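6 Folding and storing padded garments

6.1 Scope

Section 6 applies to quilted jackets, vests and coats stored in the Birkmont under-bed drawer or in the Cosgrove fabric storage bag. Knitwear and flat garments are covered in Section 5. Do not use this section for leather or for garments with a rigid frame or back panel.

The Stikolum label sheet supplied with the drawer is needed for step 11. The sheet part number is 3349. Replacement sheets are ordered under the same number.

6.2 Before you start

Check the care label of the garment. Wash or air the garment if needed and let it dry completely. Padding holds moisture longer than the shell does, and a jacket can feel dry on the outside while the filling is still damp at the seams. Press each seam between two fingers. If any part feels cold or clumped, return the garment to the drying rack.

Empty all pockets, including the inside pocket. Close every zipper and snap.

CAUTION: Open zipper teeth can catch on quilting thread and pull a baffle seam. Close the main zipper to the top before folding.

6.3 Work surface

A made bed is the preferred surface. It is wide enough for the sleeves and soft enough not to mark a smooth shell. Pull the bedspread fairly flat. Small wrinkles do not affect the result. Move pillows and cushions to the head of the bed and leave the middle clear.

If a bed is not available, use a table at least 100 cm long, covered with a clean towel or sheet. Do not fold on carpet – lint and pet hair cling to nylon and are difficult to remove once the garment is packed.

6.4 Folding

1. Lay the garment face down with the collar pointing away from you.

2. Smooth the back panel from the center outward with the flat of your hand. Use light pressure.

3. Fold the left sleeve straight across the back. The cuff should reach the opposite side seam but not pass it.

4. Fold the right sleeve over the left in the same way.

5. Fold both sides inward until the garment is slightly narrower than the drawer divider. For very thick garments, one side may be left unfolded.

6. Bring the hem up toward the collar in two or more turns. Keep each turn loose. The edge nearest you should form rounded rolls.

7. Turn the stack over so that a smooth panel is on top.

8. Leave the collar or hood loose at one corner. It may hang slightly over the side of the stack.
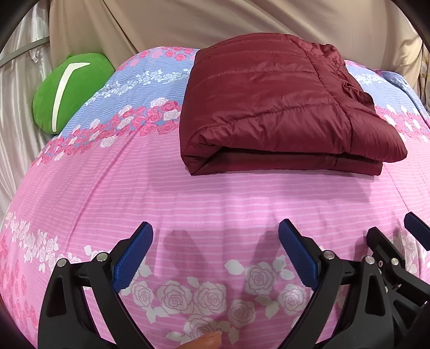 Figure 6-1. Folded puffer jacket on a made bed. Horizontal baffle seams run across the top panel.

NOTE: The finished stack is thick and only approximately rectangular. Do not try to square the corners. A padded garment that has been forced into a sharp shape will spring open in the drawer and press against its neighbors.

If the stack opens as soon as you let go, the turns in step 6 are too short. Unfold to step 5 and repeat with longer turns. Slippery shells may need a cotton tape tied once around the middle. Do not use rubber bands, which leave a line across the padding and may stick to the coating.

6.5 Placing in the drawer or bag

9. Slide both hands under the stack and lift it level. Do not lift by the collar.

10. Place the stack in the drawer with the rolled edge facing the front. The drawer holds up to 5 adult jackets in a single layer, depending on thickness.

11. Write the owner and the month of storage on a label and attach it to the divider. Do not attach labels to the garment.

12. Close the drawer. It should close without being pushed. If it does not, remove one garment.

For the fabric storage bag, place the heaviest garment at the bottom and stop when the contents reach the printed fill line. Close the bag on all sides and store it flat.

CAUTION: Do not use vacuum bags for down-filled garments. Long compression can damage the filling and reduce its warmth.

6.6 During storage

Garments put away in spring should be checked once before fall, for example in July. Open the drawer, take out each stack, shake it loose and fold it again along different lines. Allow the drawer to air for 3 hours before refilling.

Keep the drawer away from heating pipes and exterior walls with known damp. If a musty smell is present, do not mask it with scented sachets – remove all garments and follow the drying procedure in 6.2.

6.7 Returning a garment to use

Unfold the garment and hang it on a wide hanger overnight. Pat the panels lightly to spread the filling. Fold lines in the shell normally fade with wear. Do not iron.

Section prepared by Lavanya Rajan. Folding sequence checked by Quentin Marchal, Sindcombe. For the removal and cleaning of drawer dividers, see Section 7.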